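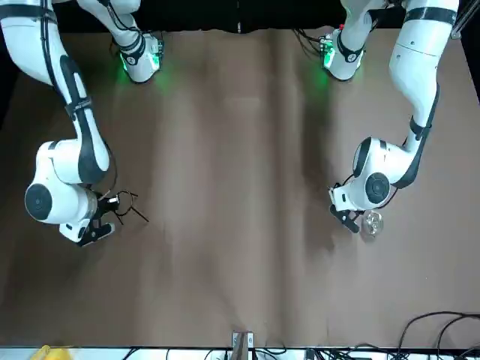 3.2 Thin things and clear things

Clutter studies mostly count what people can name. Mugs, mail, keys. Our interest is in the leftovers, small pieces that stay out on a table after everybody agrees the table is clear. Two groups kept coming up in the Østergaard interviews: thin dark things (wire loops, little stands, bent hooks) and clear plastic (lids, cups, domes off of packaging). Both show up in Fig. 5, a black wire-like piece and a small see-through round one, cup or lid, on a brown surface.

The final list had 1229 entries. Of these 94 were coded "thin" and 10 "clear", see coding notes by Swati. The clear group is small and we don't want to lean on it too hard. Coders disagreed on it more than anything else, mostly over wheather a lid without its cup is a thing or a part of a thing. Thygesen wanted parts kept apart. We kept them together in the end.

Background matters, and we did not control for it well. A matte brown cover hides less than we expected. Clear plastic picks up light along the edges and that is often all there is to go on; the middle just takes the color of the table. Wire is the other way around. Good contrast on brown, poor on anything dark, and in shadow it goes fast. Wrinkles in the cover are a problem too, a slight fold reads as a line and a line reads as wire. Same in the May pilot with the Brakura cloth. Not fixed since.

Where people put these things: wire pieces mostly went into a drawer "for now". Clear ones to the kitchen or the trash, with with no clear split by household. No one in the Brusia group had a set place for either. Answers were short here and we may have asked too late in the interview, people were tired. The Monley bins come up in 3.3.

Related items
Drawers "for now": short-term storage at home
Lids without cups, a coding problem
Table covers and small object search
Swati and Thygesen, Notes on the Østergaard interviews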